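Section 4: Mixing and Filling

Read this section before you open anything. Most of the calls we get at Prornell about the Lorel refill kit come from people who read it afterward, with a towel in one hand.

4.1 Before you start

1. Clear a table. A folding one will do, provided its legs are locked. Check the legs even if you locked them yourself.

2. Unscrew the trigger head from the bottle you plan to fill and lay it flat, within reach. Trigger heads stood on end fall over, usually onto the floor, usually nozzle first.

3. Put the funnel in the open neck. It should sit without being held. If it leans a little, that's fine. If it leans a lot, you have the Traveletti funnel, which came with the travel set and fits nothing else we make.

4. Have your water ready in a bottle with a cap. Tap water is fine. Pouring straight from the faucet into the funnel is also possible, in the sense that many things are possible.

CAUTION: Never fill a bottle that has held bleach, drain opener or anything you can't name. Rinsing it twice does not make it a mystery you have solved. 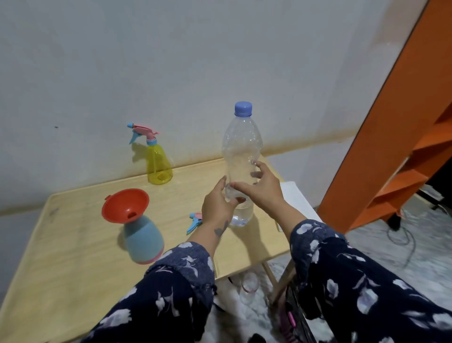
Fig. 4-1. Water bottle, funnel in the open bottle, spare trigger head laid flat.

4.2 Filling

1. Hold the water bottle with both hands. Thin plastic gives when you squeeze it, and a squeezed bottle with the cap off is a fountain.

2. Take the cap off and pour slowly down the side of the funnel. Stop when the level reaches the shoulder of the bottle you are filling. The trigger tube needs room, and it will take that room whether you left any or not.

3. Add 20 ml of Lorel concentrate. Water goes in first, concentrate second. Done the other way around, you get foam, and plenty of it.

4. Lift the funnel straight up, let it drip, and rinse it right away.

5. Lower the tube into the bottle and screw the collar on by hand. Snug is enough. Pliers are not a cleaning supply.

NOTE: The trigger heads in the Ahonen series are interchangeable. The liquids are not. Label each bottle as you fill it – a strip of tape and a marker will do – and don't count on remembering which color was for the windows.

4.3 First spray

Point the nozzle at the sink and pull the trigger until liquid comes out. This may take several pulls. If nothing has happened after some 49 of them, check that the nozzle is turned to an open position, then see Section 7. Each head is rated for 3000 pulls, so you haven't done any real harm.

Store filled bottles upright, out of the sun and away from children and pets.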